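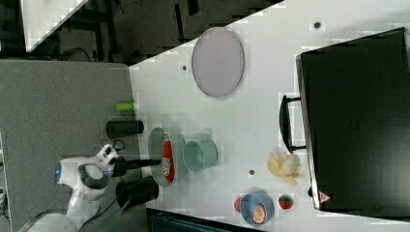 Tableware from the Mestunow range on a white worktable, with a black hard-to-miss carry case at right. Photo: Groltutby

Home | Products | Newsroom | Dealers | Contact

Groltutby Introduces Mestunow Tableware for Small Kitchens and Shared Tables

March
By Kanyarat Wongsuwan, Groltutby Newsroom

Groltutby today announced the release of Mestunow, a line of everyday tableware intended for small kitchens, break rooms and furnished rentals. The line consists of oval plates and handled cups in muted colors. It will be sold as single pieces and in boxed sets through Groltutby dealers and through the Tunico chain of housewares stores.

The main item in the line is the oval plate, offered in two sizes. Groltutby selected the oval form for use on narrow tables and counters, where the depth of a place setting is the limiting dimension. An oval plate placed with its long side parallel to the table edge takes up less depth than a round plate of the same area. The larger size is intended for main meals. The smaller size is intended for sandwiches, snacks and side dishes.

Plates are available in lavender and gray. Cups are available in pale teal. Additional colors are under review for a later production run, and dealers will be notified when the review is complete. All colors in the line were chosen to remain easy to tell apart on a white surface under ordinary indoor lighting, so that pieces assigned to different users or different shelves can be sorted at a glance.

The cup has a single side handle and a plain open rim. The same cup is used in every set, and replacement cups may be ordered individually under the same product number.

"Most of the requests we received from dealers concerned replacement," said Kanyarat Wongsuwan, product manager for tableware at Groltutby. "Customers break one cup and find that the set has been discontinued or that the cup is sold only in a box with other pieces. Every Mestunow piece has its own product number and will keep it for as long as the line is produced."

Development and household trial

Development of the line was carried out at the Groltutby design office in Rawat. Trial pieces were placed in 72 households before the final shapes were approved. Participants used the pieces as their regular tableware and returned a written log covering storage, washing and handling. Groltutby received 1,427 log entries over the trial period.

The entries led to two changes. The rim of the larger plate was widened slightly to provide a better grip when the plate is lifted from a flat surface with one hand. The opening of the cup handle was also enlarged, in response to entries from participants who found the first version too tight for two fingers.

Entries on storage were used to set the final height of the plates. Plates of the same size can be stacked directly on each other. Plates of different sizes should be stacked with the larger size at the bottom. Cups should be stored upright on a level shelf and should not be hung by the handle from narrow hooks.

Sets and packaging

Mestunow will be offered in the following configurations at launch:

Single plate, large or small, lavender or gray
Single cup, pale teal
Table Set 2 – two large plates, two small plates, two cups
Room Pack – large plates and cups only, for rental operators and offices

Boxed sets are packed with molded paper dividers. The dividers can be kept for storage or moving. Each box carries a printed list of the product numbers of the pieces inside, placed on the short side so that it can be read when boxes are stacked on a shelf.

The first production run is limited to 1,000 boxed sets. Single pieces are not included in that number and will be supplied on a continuing basis. Dealers with existing accounts may place orders now. Tunico stores will receive display stock first, followed by shelf stock for both plate sizes – the cup will ship in the same delivery.

Care

Mestunow pieces may be washed by hand or in a household dishwasher. Abrasive pads should not be used on colored surfaces. Full care instructions are printed on the inside of the box lid and are supplied on a separate card with single pieces.

Samples and dealer material

Sample pieces in all launch colors are available to dealers and trade press on request. Requests should state the plate size and color required and whether the sample is to be returned. Color cards, shelf labels and a dimension sheet for both plate sizes are available from the same office.

About Groltutby

Groltutby designs and distributes tableware and small storage goods for homes, offices and rental properties. The company maintains its design office and sample room in Rawat and sells through independent dealers and retail chains.

Contact: Kanyarat Wongsuwan, Groltutby Newsroom, Rawat | © Groltutby. All rights reserved. | Back to top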